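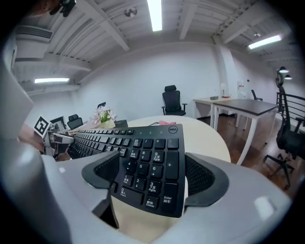 Titgate 6
Two-hand trajectory software from Rumar

Titgate turns recordings from a pair of hand-held grippers into paths a two-arm robot can follow. It reads the markers on the grippers, solves both wrist poses on one clock and writes a single file per take.

Version 6 adds the rigid-link check. When both hands hold the same object, the distance between them should stay fixed. Titgate flags any stretch where it drifts. 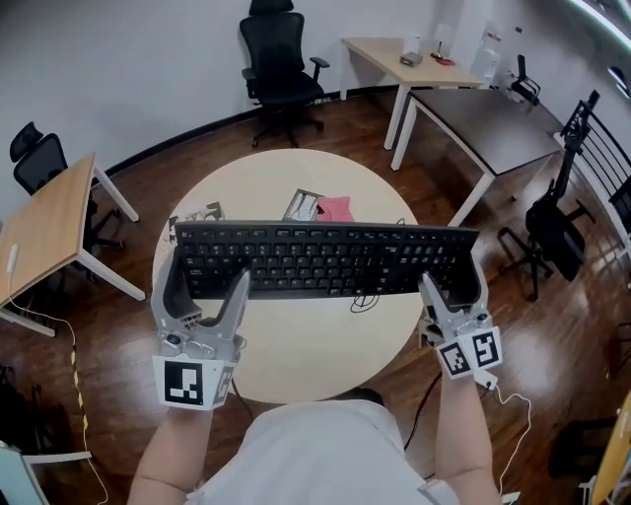

Keyboard held at both short ends, markers on both grippers.

Flagged stretches show in the timeline and can be trimmed, re-solved or passed to the Prydderch planner as they are. Takes of up to 300 seconds load whole - longer ones are split on import.

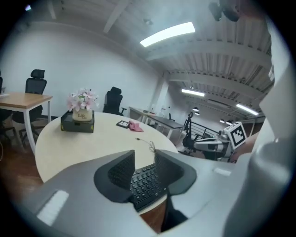 Celldale
Applications Engineer, Rumar
August 25, 2021

Our test set for this release has 1,129 takes, 70 of them with long, flat objects. Start with the default link tolerance. Tighten it only after both wrist cameras are calibrated, or the check will flag good data. Files saved in the July build open without conversion.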